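Notes for session 4, monitoring and site visits. I've tidied these up a bit from what I said in the room on 15 Jun 2026, but they're still my notes, so forgive the odd half sentence.

## Where we'd got to

Last time Yaowalak took you through consent forms, and we finished on the question Ryan Blackburn asked: who checks that the hospital is really doing what the protocol says? Well, the monitor does, and that was my job for years, so I'm going to bang on about it for a while.

A monitor visits each site, reads the paperwork and compares it with what's been typed into the trial database. We call this **source data verification**, or SDV. If the nurse's note says the blood sample was taken at 9.40 and the database says 4.90, somebody has to spot it (you'd be amazed how long a 4.90 can sit there).

## Do we check everything?

We used to! On the Menden study, which is the one in your reading pack, there were 705 patients over 27 sites, and every single field was checked by hand. The team raised 3,693 queries. Have a look at the table on page 2 of the pack and see how many of them touched the main outcome. Hardly any. Most were missing initials, dates written the American way round, that sort of thing.

So these days most trials go for **risk-based monitoring**. You decide early on which data matter most, you check those properly, and you watch the rest from the office. Bollby, the follow-on study, did it like this, and I'll put the two monitoring plans side by side next week.

Things I'd always check in full, whatever the plan says:

- consent, signed and dated before anything else was done
- whether the patient met the entry rules
- serious adverse events
- the main outcome
- drug stock, in and out

## The visit letter

After each visit you write to the site with what you found. Be polite and be specific. "Some temperature logs incomplete" is useless to a busy pharmacist. Give the dates, give the fridge, say what you'd like done and by when. Phyllis Haworth's letter to the Bainbridge site is in the pack and it's a lovely one, do copy her layout.

## For next time

Read the Bollby plan, sections 1 to 3, and write a visit letter of one page from the findings sheet. Send it to Shirley Bickerstaff, not me, as I lose things.
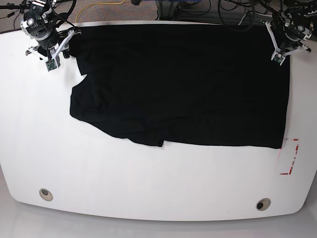

If you get stuck on the findings sheet, start with the consent problem and work down from there.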